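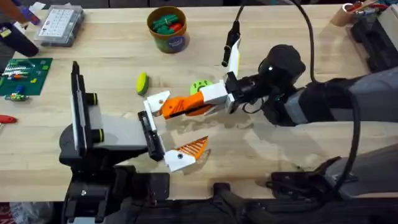 What happens to a singer's audience after a change of genre? Most of the singers we studied kept their older listeners and gained younger ones slowly, over several releases.

4.2 Listeners and genre changes

We sent a survey to 1,000 people on the mailing list of Plurnunura, a small label in Pasley that puts out country, soul and rap records. The survey opened in August and asked each person to name a singer they had followed through at least one change of style. Interviews were then held with 11 of the label's singers. Toàn Võ and Zdenka Kadrić coded the answers separately and met to settle the cases where they differed.

Listeners who first heard a singer live were more forgiving than those who came to the music through radio. Several wrote that the voice mattered more to them than the backing band. One singer, who records as Dokus, moved from rap to country over 2 albums and kept the same producer for both – a choice many of the listeners mentioned.

Figure 1. Orange strap rising between two orange fingers.
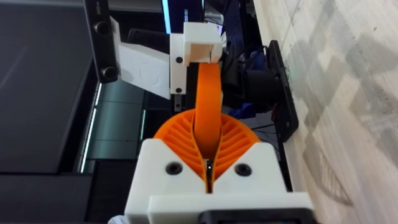 Did singers plan their changes of style in advance? Few did, and most described trying a single song in a new style at a show before recording more.

Pak-hei Hsieh's interviews also covered money. Singers with steady concert work felt freer to change direction, while those who relied on record sales tended to wait until a contract had ended.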